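## 四、建立曲目并准备分声部练习音频

本节适用于已经完成安装、并能用指挥账号登录 Pidonus 的合唱团。安装和登录见第二节,团员名册的导入见第三节。

本节中的示例取自 Ernville 室内合唱团的曲库。该团有 38 名团员,混声四部,部分曲目分到八部。贵团的人数和声部划分不同,步骤一样。

开始之前请准备好:

- 曲谱文件,MusicXML 或 PDF 格式,MusicXML 优先
- 各声部的录音,或者一份可以由程序合成的 MusicXML
- 歌词原文,有译文的也一并准备
- 指挥本人标过换气和力度的那份谱子

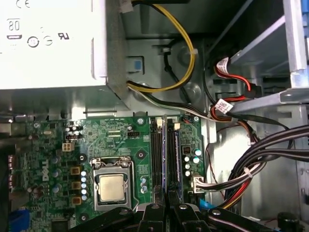
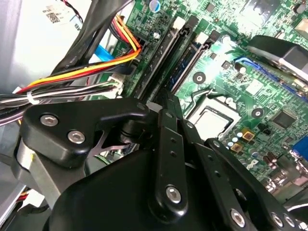
### 4.1 新建曲目

1. 在主界面左侧点“曲库”,再点右上角的“新建曲目”。
2. 填写曲名。曲名按谱面首页的写法填,原文在前,译名在后,中间用一个空格隔开。
3. 填写作曲、作词、编曲三栏。没有编曲的留空,不要填“无”或短横线。
4. 在“编制”中选择声部结构。可选项有同声二部、同声三部、混声四部、混声八部和自定义。
5. 在“伴奏”中选择无伴奏、钢琴、管风琴或其他。
6. 点“保存”。程序会在曲库中生成一个空的曲目页。

示例:

| 栏目 | 填写内容 |
|---|---|
| 曲名 | Vik 海湾 |
| 作曲 | Åsmund Skjelbred |
| 作词 | (留空) |
| 编曲 | (留空) |
| 编制 | 混声四部 |
| 伴奏 | 无伴奏 |

> **注:** 曲名保存后可以修改,编制保存后不能直接修改。编制选错时,请在没有上传任何音频之前删除该曲目重建。已经上传音频的,按 4.8 的办法处理。

同一首作品有两个调的版本时,建成两个曲目,在曲名末尾用括号注明调名,例如“(降E大调)”。不要在一个曲目里放两份不同调的谱子,团员手机端只会显示先上传的那一份。

组曲和弥撒一类的多乐章作品,先建一个总曲目,再在总曲目页内点“添加乐章”。乐章的编制可以和总曲目不同。总曲目为四部、其中一个乐章分成双合唱的,只需在那个乐章里改编制。

### 4.2 上传曲谱

1. 打开曲目页,点“曲谱”标签。
2. 点“上传”,选择文件。
3. 等待进度条走完。MusicXML 文件走完进度条之后还要解析,页面上方出现“解析完成”才算结束。
4. 核对小节总数。程序读出的小节数显示在曲名下方,请与纸质谱最后一个小节的编号对照。
5. 核对声部名称。名称不对的,点名称旁边的铅笔图标修改。

弱起小节在不同的打谱软件里处理方式不同。如果程序读出的小节数比纸质谱多出一个,通常是弱起小节被算作第一小节。请在“曲谱设置”中勾选“首小节为弱起,不计编号”,保存后再看一次。

反复记号默认展开。也就是说,带反复的段落在播放时会唱两遍,小节编号在第二遍时仍显示原编号,右上角加一个小的“二”字。排练时不唱反复的,在“曲谱设置”中取消“展开反复”。

只有 PDF 的曲目也可以使用,但有以下限制:

- 不能由程序合成练习音频,只能上传录音
- 播放时谱面不会自动翻页,需要按 4.5 手动标记
- 移调功能不可用

> **注意:** 扫描谱请先确认每一页方向正确。程序不会自动旋转页面。上传之后发现有一页是倒的,要把整份文件换掉,不能只换一页,而换文件会清除已做的翻页标记。

请只上传贵团有权使用的谱子。程序在“曲谱”标签底部有“授权份数”一栏,填入购买的份数后,当获准查看的团员人数超过份数时,页面会出现黄色提示。提示不会阻止查看,由管理员自行处理。

### 4.3 划分声部

混声四部的曲目保存后会自动生成女高、女低、男高、男低四个声部。需要再分的,按以下步骤操作。

1. 在曲目页点“声部”标签。
2. 点要拆分的声部,选择“拆分”。
3. 输入拆分后的名称,例如“女高一”和“女高二”。
4. 选择拆分范围。全曲都分的选“全曲”;只在某几小节分的选“指定小节”,填入起止小节号。
5. 点“确定”。

拆分之后,名册中原来归在“女高”的团员不会自动分到一声部或二声部。请点“分配团员”,把姓名拖到对应的栏里。没有拖动的团员仍留在“未分配”一栏,他们在手机端看到的是拆分前的整个声部,音频播放的是两个分部的混合。

独唱和领唱段落另建声部。点“添加声部”,类型选“独唱”,再指定一名或几名团员。指定多名团员的,所有人都能听到独唱声部的练习音频,演出名单上只显示排在最前面的一位。

> **注:** 声部的排列顺序决定调音台界面里推子的顺序。默认从高到低。习惯把低声部放在左边的指挥可以在“声部”标签里拖动调整,只影响本人的界面。

### 4.4 生成或上传练习音频

练习音频有两种来源:由程序根据 MusicXML 合成,或者上传真人录音。同一个声部可以两种都有,团员在播放时自行切换。

**由程序合成**

1. 在曲目页点“音频”标签,再点“合成”。
2. 选择音色。可选“钢琴”“人声哼鸣”和“木管”。音准练习用“钢琴”,连贯性要求高的段落用“人声哼鸣”。
3. 填写速度。谱面有速度标记的会自动带入,没有的需要手动填。Vik 的开头标为每分钟 56 拍,直接带入,不用改。
4. 选择“本声部突出程度”。往右拖,本声部更响,其余声部更轻。拖到最右端时其余声部完全静音。
5. 选择是否加预备拍。无伴奏曲目建议勾选“给出起音”,程序会在预备拍之前依次弹出各声部的第一个音。
6. 点“开始合成”。合成在后台进行,可以离开页面。

渐慢、渐快和自由延长记号会被识别,但处理得比较机械。延长音一律按原时值的两倍合成。指挥有自己的处理时,在“速度曲线”里把延长音那一点往上或往下拖。

**上传录音**

1. 每个声部录成一个单独的文件,从同一个起点开始。开头不唱的声部也要从头录,留出空白。
2. 在“音频”标签中点“上传录音”,选择声部,再选择文件。
3. 全部声部上传完后点“对齐检查”。程序会把各声部叠在一起播放前八小节。
4. 听到声部之间有先后时,点“微调”,用左右方向键移动波形。
5. 对齐后点“锁定”。锁定之后,微调按钮变灰。

录音时请戴耳机听节拍器,不要用音箱外放。节拍器的声音录进去之后无法去除,四个声部叠加时会非常明显。

> **注意:** 不要用整团排练的录音代替分声部录音。程序可以接受这样的文件,但“本声部突出程度”对它不起作用,团员拖动推子时听到的只是整体音量变化。

### 4.5 设置小节标记与翻页

小节标记让指挥在排练时可以说“从 C 开始”,点一下就从那里播放。

使用 MusicXML 的曲目,排练号会自动读入。谱面没有排练号的,按下面的方法添加:

1. 在“曲谱”标签中点“标记”。
2. 在谱面上点要标记的小节。
3. 输入标记名称。建议用字母,歌词第一句也可以。
4. 重复以上步骤,完成后点“保存标记”。

使用 PDF 的曲目,要把谱面与音频对应起来:

1. 先完成音频上传并锁定。
2. 点“翻页录制”,音频开始播放。
3. 每到该翻页的时候按一次空格键。请在实际翻页点之前一小节按下。
4. 播放到结尾后点“保存”。
5. 某一次按晚了的,不必重新录。在时间轴上把那个翻页点拖到正确位置即可。

程序还支持“循环段”。在标记列表中选中起点和终点,点“设为循环”,团员端会在播放条上看到一段浅色区域,点进去就会反复播放。每首曲目可以设多个循环段,彼此可以重叠。

### 4.6 歌词与读音

1. 在曲目页点“歌词”标签。
2. 粘贴原文。每个乐句一行,段落之间空一行。
3. 点“添加译文”,逐行填写。译文行数必须与原文一致,原文有重复的地方,译文也重复。
4. 点“添加读音”,可以填国际音标、拼音式标注或自定义写法。
5. 点“录制朗读”,由会这门语言的人慢读一遍。再录一遍按节奏的朗读。

读音标注会显示在原文下方、译文上方。团员可以在手机端分别关掉其中任何一行。

歌词按 MusicXML 中的第一段对应音符。多段歌词的歌曲,在“歌词”标签右侧选择“段落”,把第二段及以后的歌词逐段对应。对不上的音节会标红,常见的原因是一字多音处少了延长线。请在打谱软件里补上,再重新上传,不要在歌词栏里加空格凑数。

挪威语、芬兰语等语言的特殊字母可以直接粘贴。粘贴后显示为方框的,说明来源文件用的是旧编码,请从其他来源重新复制。在“作曲”一栏中遇到同样的问题,也按此处理。Åsmund Skjelbred 这样的姓名请保留原文字母,不要改写成 A,否则同一位作曲家会在曲库里分成两条。

### 4.7 指挥批注

指挥批注分为三层,互不覆盖:

- **全团层:** 换气、力度、咬字等所有人都要看到的内容
- **声部层:** 只对某个声部显示
- **私人层:** 只有写批注的人自己看得到

添加批注的步骤:

1. 打开谱面,点右侧的笔形图标。
2. 先选层,再选符号或手写。
3. 在谱面上点击或书写。
4. 写完点“发布”。没有点“发布”的批注保存为草稿,团员看不到。

常用符号在工具条第一排,有换气、不换气、偷气、渐强、渐弱、重音和注意看指挥。第二排可以自定义。Ernville 的助理指挥 Yuxi Lü 在第二排放了一组元音口型符号,其他团可以在“符号库”中搜索“元音”后导入使用。

每次发布时,程序会询问是否通知团员。改动很小的时候请选“不通知”。团员的通知列表里,同一首曲目在同一天的多次发布会合并成一条。

助理指挥和声部长默认只能写声部层。需要让他们写全团层的,由指挥账号在“权限”中打开。两个人同时在同一页写全团层批注时,后发布的一方会看到对比页面,逐条选择保留哪一条。

> **注:** 换了新的曲谱文件之后,批注按小节号重新附着。小节号有变化的,请逐页检查。手写批注附着在书写时最靠近的小节上,跨两小节的手写内容可能会偏移。

### 4.8 修改编制与合并曲目

已经上传音频的曲目要修改编制时:

1. 在曲目页右上角的菜单中选择“复制曲目”。
2. 在复制出来的曲目中,程序允许重新选择编制。选好后点“继续”。
3. 在对应表中指定旧声部的音频归入哪个新声部。没有对应的留空。
4. 检查批注。声部层批注会跟着对应表走,留空声部的批注会转为私人层草稿。
5. 确认无误后,把旧曲目归档。请不要删除,旧曲目的排练记录仍然连在上面。

合并重复曲目时,在曲库列表中勾选两条,点“合并”。以先勾选的那条为主,后勾选的那条中,主曲目没有的音频和批注会补进来。合并之后无法拆开。

一个曲库最多容纳 2,000 首曲目,归档的也计算在内,乐章不单独计算。Ernville 现有 776 首,其中包括几代指挥留下来的旧谱。接近上限时,管理员可以把归档曲目导出成文件,在本地保存后从曲库中移除。

### 4.9 加入排练计划

曲目准备好之后,可以放进排练计划。

1. 点左侧“排练”,选择日期。每周固定排练的,先在“固定时间”里设好,例如每个星期日下午三点,之后只需选择某一次。
2. 点“添加曲目”,从曲库中搜索。
3. 填写预计时长和要排的段落。段落可以直接选 4.5 中设好的标记。
4. 选择需要到场的声部。只排男声的时段,女声团员的日程上会显示为可晚到。
5. 拖动调整顺序,点“发布计划”。

发布之后团员会收到曲目清单,点曲名即可打开谱面和本声部音频。计划发布后再改顺序,程序不会另发通知;改时间或地点则一定会发通知,不能关闭。

分部排练与全团排练在同一时段进行时,请分别建两个排练,地点填写不同的房间。两个排练可以共用一首曲目。

外出演出前的走台也在这里建立,类型选“走台”。走台类型多出“站位图”一栏,可以按排拖放姓名。站位图按所在场地保存,例如在 Bimberg 演出时保存过一次,下次选同一场地就会调出来,有新团员的,姓名会列在图下方等待放入。

### 4.10 离线下载

排练厅网络不稳定时,请提前下载。

1. 在手机端或平板上打开曲目,点下载图标。
2. 选择内容:谱面、本声部音频、全部声部音频。指挥请选全部声部音频。
3. 等图标变成实心。
4. 关闭网络,打开曲目试播一次。

下载的内容在曲目更新后不会立即替换。下次联网时曲名旁边会出现圆点,点圆点才会更新。这样做可以避免演出当天谱面忽然变化。需要强制更新的,指挥可以在发布时勾选“要求更新”,团员再次联网打开曲目时会先更新,然后才能查看。

离线状态下写的私人层批注会在联网后上传。全团层和声部层批注在离线状态下只能存为草稿。

> **注意:** 退出登录会清除本机下载的全部内容。借用公用平板的团员,请在演出结束后再退出。

### 4.11 常见情况

**合成的音频没有声音。**
检查“本声部突出程度”是否在最右端,而所选声部在开头正好休止。往后拖动播放条再听。仍然没有声音的,查看 MusicXML 中该声部是否被设为静音。

**男高音听起来高了一个八度。**
谱号没有带八度标记。请在“声部”标签中打开该声部,勾选“实际音高低八度”,然后重新合成。

**播放到反复处,谱面跳到了错误的位置。**
多半是跳房子的标记不完整。在打谱软件中检查第一、第二结尾的括号是否都有终点,改好后重新上传。

**给出起音时,某个声部的音不对。**
程序取的是该声部第一个音,不是乐曲开头的和弦。后进的声部可以在“起音设置”中改成别的音,或者取消。

**团员看不到某一首曲目。**
先看曲目是否仍为草稿,再看该团员是否分到了声部。名册中状态为“休团”的团员看不到新发布的曲目,已经下载的仍可打开。

**微调之后还是对不齐。**
录音时速度不一致,单靠移动波形解决不了。请让偏差较大的声部重新录,或者先用合成音频代替。

**调音台推子顺序与同事的不一样。**
推子顺序按个人设置保存,见 4.3 的注。

曲目全部准备完毕后,请由一名声部长用团员账号登录,从头到尾播放一遍,再继续第五节“考勤与请假”。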